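Teaching the arm by hand: workshop tips that saved my patience

I've been showing our little arm how to pick and sort parts since October, mostly in the evenings at Budmont, the shared workshop where I rent half a bench. I'd done plenty of soldering before and no robot teaching whatsoever, so what follows is a pile of notes from somebody who made most of the mistakes first. Help yourself!

Practise without recording. I know, you want to get going, but your first ten minutes on the handles are rubbish (mine still are, after a weekend off). Make a few picks, drop a few things, get the feel of how far the fingers lag behind your own hand, then press record.

Go slower than feels natural, but don't stop dead. If you pause over a part while you decide what to do next, the arm learns the pause as well, and you end up with a machine that hovers like somebody choosing a biscuit. Decide before you start moving. I mutter the next step under my breath, which does get looks.

Watch the wrist view while you drive, and keep your eyes off the bench. The wrist picture is what the arm will have to go on later. If you can only manage the pick by leaning over and peeping round the side, you're using something it hasn't got. I put a tea towel over my side of the bench for a couple of sessions to break the habit, and it worked a treat.

Small parts with leads on are the fiddly ones. I've been doing solenoids lately and I nearly packed it in, as a cable will go wherever it fancies. Grab by the body, come straight down, and lift a little way before you move sideways so the lead has a chance to follow.

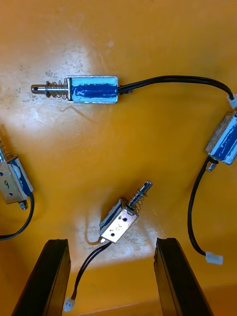
Should I straighten all the cables out before each go?
Leave most of them as they fall. The arm needs practice with the sort of muddle it'll meet later on, so I only step in when two leads are properly knotted, and then I sort that out before recording starts.

Mix up the layout between goes. I used to put everything back in the same spots out of sheer tidiness, and Macarena Gallardo on the next bench pointed out that I was teaching it a map. Now I give the parts a shuffle with a flat hand and turn a few of them round. Plungers pointing every which way is fine.

Look out for glare. Shiny metal on a bright surface can wash right out in the wrist view, and you may not notice with your own eyes. Tip the lamp, bounce it off a bit of white card, or move it further back. I do want some variety in the light, so I change it between batches and leave it alone within one.

Bin the bad ones straight away. If I fumble, I delete it there and then, while I still remember which it was. A fumble with a good recovery I do keep, though, as long as the part ends up where it should. My first set was 212 goes, and I was so proud of the number that I kept every one, clangers included. I should have been much fussier.

Stop when you're tired! I do 8 goes, then put the kettle on. My shoulders go up round my ears otherwise and the movements turn jerky.

Last one: write down what you changed, on paper, next to the machine. Lamp moved, new parts added, different person driving. I keep a notebook on a string for it, and the pencil is on a string too, after the last two wandered off.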